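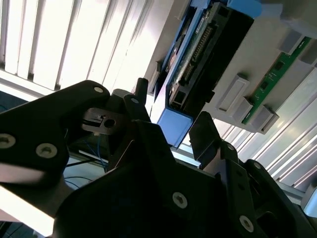 Ruth Holroyd spent most of July comparing grippers on one job: taking hard drives out of old desktop computers. She runs the test bench at Nuvidel, and when we met to talk about it she was explaining finger pads before I had my notebook open.

"People think the arm is the hard part," she says. "I could talk about arms all day too, but the first two inches past the wrist are where it gets fun!"

Her shortlist came down to 2 grippers, known in the lab as the Matar and the Mivgate. Both close on a drive caddy from either side. The Matar has the stiffer linkage and flat pads, and Holroyd likes how it behaves when the caddy sits at a slant. The Mivgate is lighter and closes faster, but its wider fingers kept bumping the cage.

"Computer cases are horrible places to put a hand, even a human one," she says, laughing. "You've got power wires looping everywhere, sheet metal, memory slots right next door. I love it. Every case is a new puzzle."

Each gripper got 200 tries, with the case turned to a new angle after every 5. Ryan Lambert wrote the controller settings and kept the log, and he was just as keen on the wrist camera as she was on the fingers.

"We tried a camera up on a stand first, and the arm kept getting in its own way," Lambert says. "From the wrist you see the pads and the caddy together, really close. You lose some of the view to the gripper itself, sure, but I'd take that trade any day."

He points to the blue plastic of the caddies as a stroke of luck, a color that stands out well against black linkages and a green motherboard.
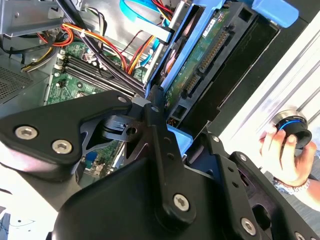

What comes next

The pair want to repeat the test on cases from Grovadgate, which has promised them a mixed batch. Holroyd is sticking with the Matar for now and wants narrower pads for it. Lambert has a list of changes to the closing speed, and he was already back at his keyboard when I left.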